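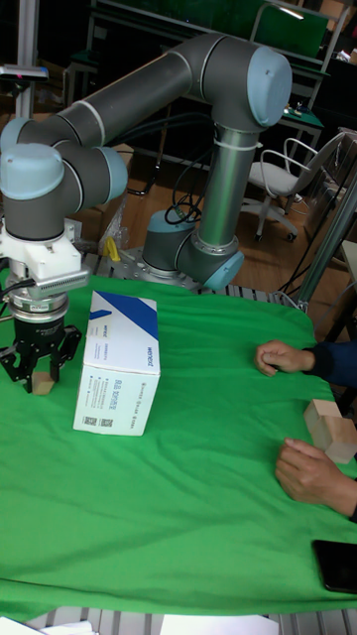
Robot arm over a green cloth.

Week 2: odd news and where it comes from

Okay, so last time we left off with the parking ticket from Indham, the one for 1048 dollars, mailed to a man who doesn't own a car. I love this story!
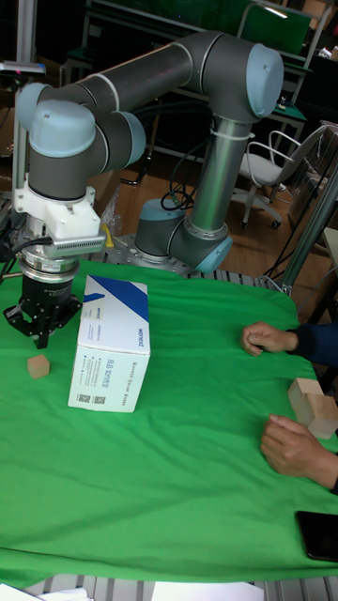
Gray arm, light blue joint caps.

Noémie Beaudoin asked me who wrote it first. Good question (and I had to go look). Find the earliest version you can, then mark what each later one adds.

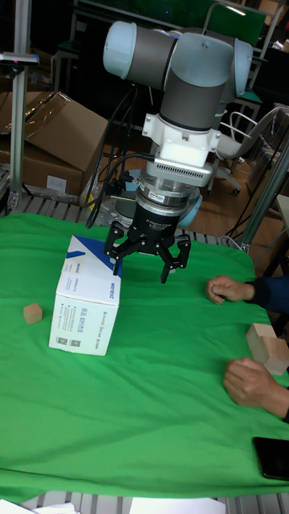 The Astura rewrite drops the clerk's quote completely, so read both before September.
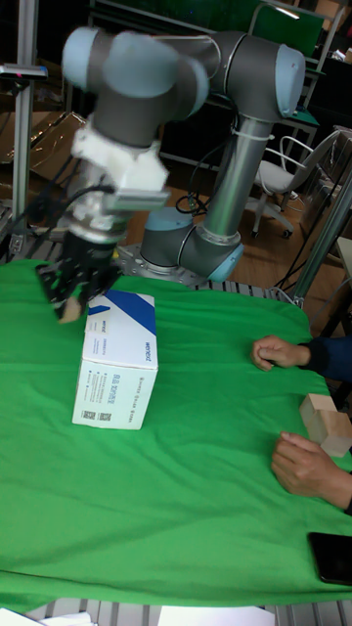 Your turn: retell it in 300 words, funny but fair, and bring a printout.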